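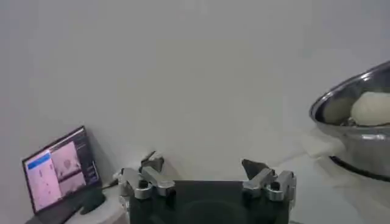
wrist cam, start of a dough episode, fingers open, nothing in them yet

Forums > Home & Hobby Arms > Teleop and Teaching > Dough: hand guiding or remote?

proofbox_pete
OK so I've been at this since February and I need other people's opinions before I throw a bowl across the room. The task is simple on paper. Arm goes over to the metal bowl, gets under the dough, lifts it out and sets it on the table. I'm teaching it by remote, using the Kuma leader arm (the small one with the squeeze handle), and I've got 50 episodes saved. I'd call roughly half of them good. The rest have me hesitating over the rim like I'm afraid of it, and guess what the policy learned to do! It hovers. It goes over to the bowl, it hovers, it thinks about its life, and then it pokes the top of the dough and backs off.

Do I delete the hovering ones, or switch to hand guiding and start over? I really don't want to start over.

slowjoint
Hand guiding, every time. Grab the arm, put it in float mode, push it where you want it. You can feel the dough through the metal. On a leader arm you feel a spring, and that's all you feel. I did bread rolls this way and had something usable after one long Thursday.

marmalade_ohm
Except then your hands are in every single wrist camera shot? I tried that and the thing got weirdly dependent on seeing my knuckles. Took them away and it just sat there. I'd stay on remote and fix the demos.

slowjoint
You hold it higher up, above the camera. I've never had a hand in view.

marmalade_ohm
Depends where your camera is, and how long your arms are lol. Mine looks out over the back of the gripper, same as Pete's, and there's no comfortable place to grab that isn't either in view or so far back you're fighting the elbow joint.

Pete, a question about your picture. You've got the monitor sitting there in the shot with the software open. Is it always there? If that screen is showing live feeds it's changing the whole time you record, and that's a lot of bright moving stuff in the corner for the policy to latch onto.

proofbox_pete
It's always there, yeah. I look at it while I drive. You think that matters? I figured the policy would learn to ignore it.

marmalade_ohm
With a few hundred episodes, maybe. With 50 I wouldn't bet on it. Turn it so it faces you and the arm can't see the glass.

tinwhistle88
Different view here, I think the screen is a side issue and the bowl is your real problem. Shiny steel looks different every time somebody walks past. I swapped to a dull plastic bowl and my grasps got better overnight, same demos style, same everything. Also please move the cloth. Mine caught a towel once and dragged it into the dough and I was picking lint out of the fingertip pads for the rest of the evening.

proofbox_pete
The cloth is for wiping the fingers between takes, I keep dropping it right next to the bowl without thinking. Fair point. I'm keeping the steel bowl though, it's the one we bake with, and if it only works with a special bowl then I haven't taught it much.

kneadtoknow
Jumping in because I do almost this exact task. Two things.

Delete the hovering episodes. Don't trim them, delete them. I trimmed mine and got these odd jumps where the arm would snap down toward the rim, which was exciting for about one second.

And slow down your closing. Two-finger grippers want to pinch, and pinched dough just stretches and lets go. I come in with the fingers wide, slide down one side, tip the wrist, and only then close, very gently. I needed three evenings of practice on the leader arm before I recorded anything worth keeping. Didn't save a single practice run.

slowjoint
See, three evenings. With hand guiding you skip all that.

kneadtoknow
You skip it and then you can't tip the wrist smoothly, at least I can't, two joints have to move together and I end up shoving one and then the other. It shows in the playback. Each to their own, I guess. For a straight pick off the table I'd hand guide too.

tinwhistle88
Is anybody using the Skadeo plugin for sorting episodes? I've been tagging by hand in a text file like an animal.

marmalade_ohm
Yes, it's fine. It forgets your tags if you rename the folder, so don't rename the folder.

proofbox_pete
OK, plan for the weekend: screen turned away, cloth in my back pocket, hovering episodes gone, and I'm going to practice that slide and tip thing before I hit record. If it still hovers after that I'll try float mode and slowjoint can gloat.

slowjoint
I will be gloating. Flour the pads a little first.

kneadtoknow
Oil, please. Flour gets into the finger joints.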